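# Lunch Is Served, Eventually

My friend Miloslav Šimek and I have been trying to get an arm to make us a burger since January, and I'm a little embarrassed by how much of my kitchen lives at the Riltent workshop now!

The arm was the easy bit (bolt it down, run the cables, swear at the software). Food is the hard bit. Buns squash, lettuce slides, and tomato is a slippery nightmare. We went through 31 tomatoes in one weekend, and I took the survivors home for sauce.

What saved us was standing everything on edge. Brian Urio from the next bench suggested it while borrowing our clamps, and we spent the night cutting clear acrylic holders and fitting red rods down both sides. Now the fingers can come down over a slice and pinch it, no scooping needed. I wish we'd done that 25 burgers ago.

Next job is the grip. Miloslav wants softer pads, I want to slow the whole thing down, and we've argued about it over a lot of very flat sandwiches.
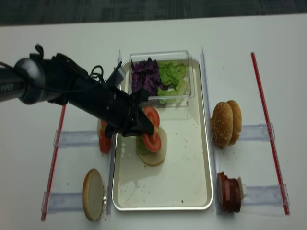 *Second tomato slice coming in over the bun. Cabbage and lettuce wait in the clear box.*

We're keeping the tray, crumbs and all, and I've ordered more acrylic for a pickle station.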